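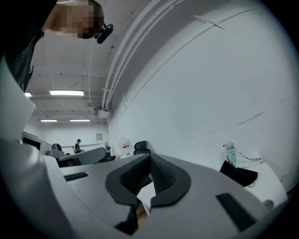
The hand-held grippers are back on the benches at our Meredith workshop, and I'm very glad to see them. If you've been asking me in the corridor when you could book one again, the answer is from 8th October, two at a time, same sheet as before.

Quick recap for anyone who was off in August. Our Clorberg units (the light grey ones) had started dropping thin things. Boxes were fine, bottles were fine, but give one a sheet of paper and it would slide out as soon as you turned your wrist. I blamed the trigger spring for ages and had two of the units in bits over it — which was a waste of a good afternoon, as the springs were perfectly all right. The trouble was in the padded fingers. The soft inner faces had gone shiny from use, and on one unit the left finger was sitting a touch further out than the right, so the tips met before the rest did.

So we've put new pads on the lot. They came from Dalteo, who sent the wrong size first and then swapped them very quickly, and I've no complaints there. Fitting is easy enough once you've done a couple. Take the old pad off from the base, wipe the finger down, let it dry properly, then press the new one on from the bottom up. Please don't start at the tip! I did on my first go and got a ripple right where you want the grip, and had to peel it all off again.

After that it's just lining the fingers up. I close them slowly on a small piece of white paper and give it a gentle tug from each side. If it comes away more easily on one side, slacken the screw at the root of that finger, nudge it in and try again. It's fiddly and you'll want decent light, but it beats any of the cleverer checks we tried.

We've changed the service interval too. It used to be 3000 grips between pad checks, and that was plainly too long, as the worst unit had done 1506 on the Plemura sorting job when it began to slip. From now on it's a wipe and a paper test after every 30 minutes of use, and a proper look at the pads at the end of each week. There's a column for it on the booking sheet, so do fill it in, even if all you write is "fine".

Spare pads live in the top drawer by the door with the small screwdrivers. If you use the last pair, tell me and I'll order more (delivery is slow at the moment). And if a gripper feels stiff, or makes a click it didn't make yesterday, leave it on my desk with a note and take another one.

Next on my list is the charging rack, where one bay only works if you lean on the plug. I'll get to it next week.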